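Section 3. Preparing the Floor and Applying the First Coat

3.1 Scope of this section

This section covers the preparation of indoor tiled floors and the first application of Stestix sealer. It applies to glazed and unglazed tile, and to stone tile that has been honed or polished. Outdoor paving is covered in Section 5. Heated floors must be switched off the evening before work begins and must remain off until the final coat has cured.

3.2 Before you begin

Confirm that the grout is fully cured. New grout requires at least 30 days. Grout that has been repaired in patches should be treated as new grout throughout the affected room.

Check the batch label on the container. Sealer from different batches may dry to a slightly different sheen and should not be used side by side on the same floor. Where two containers are needed, pour both into one clean pail and stir slowly before use.

Note: Containers that have been stored below freezing must not be used, even if the contents look normal after warming.

3.3 Cleaning the floor

1. Remove rugs, mats and any furniture that can be carried out. Furniture that must stay should be raised on blocks and moved once the first half of the room is dry.

2. Vacuum the floor, including the joints and the gap beneath the baseboard. Do not use a broom with stiff bristles on polished tile.

3. Dilute Flaltix cleaner at the rate printed on the cap. Apply with a damp mop and leave for 2 minutes.

4. Scrub the joints with a nylon brush. Wire brushes and steel wool leave fragments that will rust beneath the sealer.

5. Rinse twice with clean water, changing the water between rinses.

6. Allow the floor to dry overnight. In humid months a second night may be required.

Caution: Do not mix Flaltix cleaner with bleach or with any product containing ammonia. Open windows before starting and keep them open until the rinse is complete.

3.4 Testing an area

Choose an inconspicuous spot, such as the floor of a closet or the area behind a door. Apply a small amount of sealer with a cloth, wait one hour, and compare the tile with its neighbors. Marbled and veined patterns, gray ones in particular, may look darker after sealing. If the change is not acceptable, remove the test patch with the solvent supplied and contact the Wysocka office before going further. 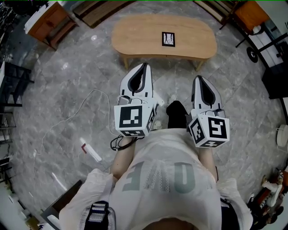

Asnakech Dinsa
Technical Author, Floor Care Manuals

3.5 Applying the first coat

1. Begin at the corner farthest from the exit and plan a route that does not require you to cross treated tile.

2. Pour sealer into a shallow tray. Never pour it directly onto the floor.

3. Load the applicator pad, press out the excess against the side of the tray, and draw the pad across the tile in straight, overlapping strokes.

4. Wipe up any sealer that collects in the joints within five minutes. Sealer left to pool will turn cloudy and must be stripped.

5. Continue until the room is complete. A full container covers nearly 200 square feet of glazed tile. Unglazed tile absorbs more and coverage will be lower.

6. Close the room to foot traffic for 3 hours. Pets should be kept out for the same period.

Caution: A freshly sealed floor is slippery. Post a notice at each entrance to the room.

3.6 Checking the result

View the floor at a low angle with a lamp placed at the far wall. Dull patches indicate missed areas and may be touched up with a cloth. Streaks that run in the direction of the strokes normally fade as the coat cures. Streaks still present the next morning should be buffed with a dry white pad before the second coat is applied.

Record the batch number and the room in the log at the back of this manual. The Brarstead service desk will ask for both if a claim is made under the product guarantee.

Continue to Section 4 for the second coat and routine care.

Contact Stestix Customer Service | © Stestix. All rights reserved. | Back to top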